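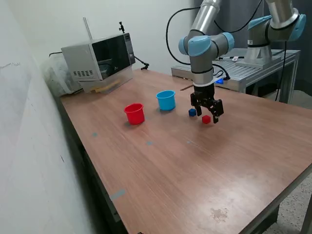
実演教示

実演教示（じつえんきょうじ）とは、ロボットにさせたい作業を人がまずやってみせ、その動きの記録をもとに覚えさせる方法の総称である。動作を一行ずつプログラムに書いていくやり方に比べると、職人が弟子の手を取って教える姿にどこか似ており、そのためか「手取り教示」という、少々くだけた呼び名も現場では長く親しまれてきた。

概要

教え方は大きく二つに分かれる。一つは直接教示で、人がアームの手首や肘のあたりをじかに握り、ゆっくりと目的の位置まで導いてやる。関節の重さや引っかかりが手のひらに伝わってくるので、初めての人にもわかりやすく、楽しいと言う人も多い。もう一つは遠隔教示で、少し離れたところから操縦桿や、同じ形をした小型のアームなどを使って動かす。人の手や体がカメラに映り込みにくく、映像もあわせて学習に使う場合にはこちらが好まれる。

教材となる作業

入門用の作業としては、立方体の積み木をつかんで別の場所へ移す、コップに入れる、色ごとに分けるといったものが昔からよく選ばれている。あまりに簡単そうに見えるかもしれないが、実際に操縦してみると、指を下ろす角度や閉じる頃合いに思いのほか神経を使うもので、慣れた人の記録と初日の人の記録とでは、手先の軌跡がずいぶん違う。
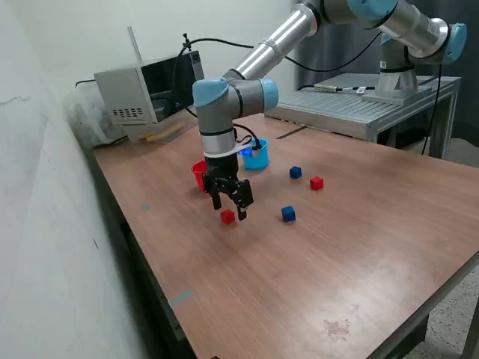 赤い立方体の上で指を開いたグリッパー。奥に赤と水色のコップが並ぶ。

記録の進め方

一回分の実演は、ふつう開始姿勢から始まり、物を放して手を引くところで終わる。物の置き場所は回ごとに少しずつ変えておくのがよいとされ、毎回同じ位置に置いていると、ロボットは物を見ずに場所だけを覚えてしまうことがある。もっとも、変えすぎれば今度は記録の数が足りなくなるので、このあたりの加減はいまでも教える側の勘に頼るところが大きい。

よく引かれる記録集に、ロリー・カー（Rory Kerr）がまとめた「Hilta」がある。全部で1,020回の実演からなり、そのうち554回が遠隔教示、残りが直接教示によるもので、作業の種類は九つ。つかみ損ねてやり直した回が93回、消さずに残されているのも特徴で、カーは付属の手引きのなかで、落とした積み木を拾い直す動きにこそ学ぶところが多いと、数ページを割いて熱心に説いている。

操作と道具

遠隔教示用の操縦ソフトウェアではPlornexとPrudeoが知られる。前者は手首の向きを固定したまま上下左右に動かせるため、真上からつかむ作業に向く。後者は六方向すべてを一度に動かせる反面、覚えるまでにしばらくかかる。どちらを使う場合にも、操縦者はこまめに休みを取ることが勧められており、疲れてくると動きの終わりが雑になり、その雑さまでロボットが律儀にまねてしまうことがある。

評価

覚えた動きの良し悪しは、教えたときとは違う配置で同じ作業をさせ、最後までやり遂げた割合で測ることが多い。ヤブウォンスカ（Jabłońska）の方式では、これに加えて途中の段階にも点をつけ、近づく、つかむ、運ぶ、放すのどこでつまずいたかを分けて記す。採点に手間はかかるものの、次にどんな実演を足せばよいかが見えやすく、少人数の研究室や学校の実習でも使われている。

関連項目

遠隔操作
模倣学習
グリッパー
ティーチングペンダント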